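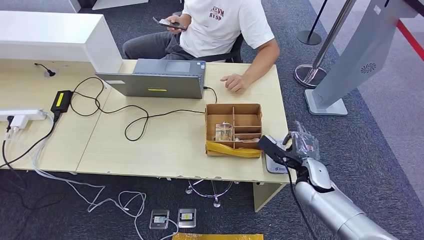 **Beltcombe Robotics Club: teleoperated sorting task, setup and recording**
Last revised 1 May 2023

These steps cover one session on the desk station. Read them through before powering the arm. Two students are needed: an operator and a logger.

## 1. Prepare the desk

1. Set the divided cardboard box near the front of the desk, within reach of the arm.
2. Keep the laptop facing the logger's chair. Its cables go toward the power strip, away from the arm's side.
3. Check that the arm's own cable has slack at the elbow. Move the arm by hand through its full reach with the motors off.
4. Fill the box from the Pralta parts bin. Clear plastic items are allowed, but mark them `clear` in the log. The depth camera reads them poorly.

## 2. Start the software

Power the arm, wait for the status light to settle, then run:

```
grasavix start --station desk --rate 45
grasavix home
```

If `home` stops partway, release the emergency stop and repeat the command. Do not push the arm into position while the motors are on.

## 3. Record an episode

1. The logger types the item name and presses Enter.
2. The operator brings the gripper over the compartment, fingers open, and lowers it slowly.
3. Close at force setting 300. For thin plastic, use a lower value and write it down.
4. Lift, move to the target area, open, and return to the start pose.
5. The logger marks the episode `ok`, `drop` or `miss`.

Episodes longer than 620 frames are rejected on upload. Split the task if this keeps happening.

The logger stays seated and keeps both hands out of the box while an episode is running.

## 4. Save and check

```
grasavix pack --out session
grasavix check session
```

The shared set held 1,803 episodes at the last count. Drops and misses are kept, so do not delete them. Teams entering the Yu Cup in July need their own sessions in a separate folder, named by team number.

Park the arm before cutting power.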